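Open Day at the Lultlow Workshop

I had been meaning to get over to Lultlow ever since I joined the mailing list, and every time there was an open day I had a cold or a wedding or a car that wouldn't start. This December I finally made it. It was a Saturday, bright and very cold, and I took the early bus with a thermos and a bag of parts that I was too shy to take out until after lunch.

If you haven't been, the workshop is on the upper floor of the old Prernport feed store, up an outside staircase with a rope for a handrail. Downstairs is still rented to a man who repairs lawn mowers, so the whole building smells faintly of gasoline and cut grass, even in winter. I rather liked it. There was a handwritten sign on the door telling us to push hard, and I pushed too hard and came in faster than I meant to, and a very kind woman handed me a name sticker and a doughnut before I had my coat off.

The members pay by the month and share everything: the drill press, two 3D printers, a laser cutter that was having a bad day, and a wall of little drawers with labels in at least four different people's handwriting. They told me there are 331 drawers. I opened a good many of them. If you have ever wanted to see every size of small spring in one place, bring a sandwich and plan to stay a while.

The main project this year is called Histumix, and it was what most of us had come for. It started as somebody's kitchen table idea and has grown into a joint build. The aim is a gripper that can tidy up the kind of mess a real household makes, and to get there they are first building hand-held versions of it. You hold the thing, squeeze the fingers with your own hand, and go pick up whatever is lying around, while a camera on the tool records the whole business from the gripper's side. Later on, those recordings are used to teach an arm to do the same. There is no motor in the hand-held one at all, and that surprised me more than it should have. I suppose I had pictured something that hummed.

Half of the build happens at the workshop and the other half in people's homes. The cutting, printing and drilling get done in Lultlow, where the noise bothers only the mower man, and then the finished tools go home in tote bags to be tried out on ordinary tables and in ordinary rooms. I think this is the part I found most appealing. A workbench is such a polite place. Everything on it was put there by someone who wanted to pick it up again. A table at home is another matter, and the project's own notes say so at some length (there's a binder, and yes, I read it, standing up, with the second doughnut).
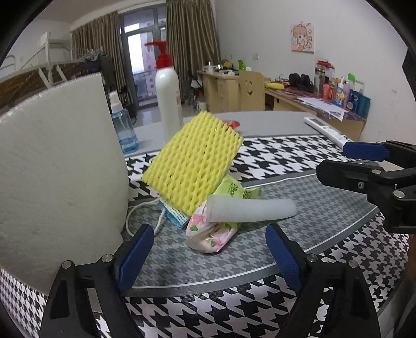 Hard things with straight sides are easy for these grippers. A remote control, a marker, a block of wood, all of those went up and down without any fuss when we had our turn with the tools. Anything thin and soft is where the trouble starts. A candy wrapper slides off, or it comes up with its neighbor, or it folds itself flat against the table and you chase it toward the edge like a fool. I chased one for what felt like a whole minute, with people being encouraging behind me. Face masks are worse still, with the elastic catching on whatever is nearby. And those foam net sleeves that come on pears look so easy, and then they squash down to nothing between the fingers and you can't tell by feel whether you have hold of one or not!

That led to a long conversation about finger pads, and I'm afraid I was responsible for some of the length. The pads are the piece that members change most often. The texture matters, and so does the angle, and so does how the pad is fixed on, and everyone who has built a gripper has an opinion about glue. I have one too. Mine is that contact cement is fine if you rough up both faces and then leave it alone overnight, and I was told, very gently, that I was welcome to try. There was a cookie tin on the bench full of old pads, worn shiny in the middle, and I spent a happy while sorting through it and trying to guess which ones had lasted.

The linkages were the other thing I wanted to look at closely. My own attempt at home has a terrible wobble, and I had decided that the fault was in my printing. A member with a great deal of patience took one of theirs apart for me on a tea towel. The answer was in the pivots. I had been using plain screws, with the threads chewing away at the plastic every time the fingers closed, and theirs turned on smooth metal pins with a washer on either side. I felt a little silly, and then mostly relieved, and I bought a bag of pins from the honesty shelf on my way past.

Lunch was soup, from two big pots, and there was a vegetable one. Then came the part of the day where visitors could put their own work on the long table, and I did get my parts out in the end. Nobody laughed. Someone borrowed my left finger and filed a burr off it while we were talking about bus routes.

In the afternoon there was a talk in the back room about recording at home, and I took more notes in that half hour than I have since school. They have 2675 recordings so far, and a fair number had to be set aside for reasons that made all of us wince in sympathy. Sunlight through a glass door can wash everything out, so it is worth looking at your curtains before you start. A patterned tablecloth is welcome, and so are a few odd bottles standing about, and they would much prefer that you leave the room as it is. Move the things between one go and the next. Don't rush your hand. Bring the open fingers in low, stop for a moment, then close. And if two of you are working at one table, agree out loud on who is going for what, or you will knock knuckles. We practiced that last one in pairs and we did knock knuckles.

I should say a word about the Ostrowski bench, as several people on the list asked me to look at it. It's a heavy old thing the workshop bought secondhand, with a vise at each end, and it has been planed flat again after the flood. It looked very well to me. One of the vises is stiff. They are still looking for a matching handle, so if you have one in a box somewhere, please write to them.

Some practical notes for anyone thinking of the next open day. The bus stops at the bottom of the hill and the walk up is steeper than the map suggests. Parking is behind the building, four spaces only, and the mower man needs one of them. It's warm enough upstairs once the printers are running, but wear good socks for the first hour. Children are welcome if they stay out of the laser room. The doughnuts were gone by eleven.

I've signed up to take one of the hand-held tools home in the new year, and I have a dining table that has not been cleared properly since summer, so they should get their money's worth out of me. My new pins are in. The wobble is down to almost nothing on the left side, and I'll do the right side this weekend if the glue has set.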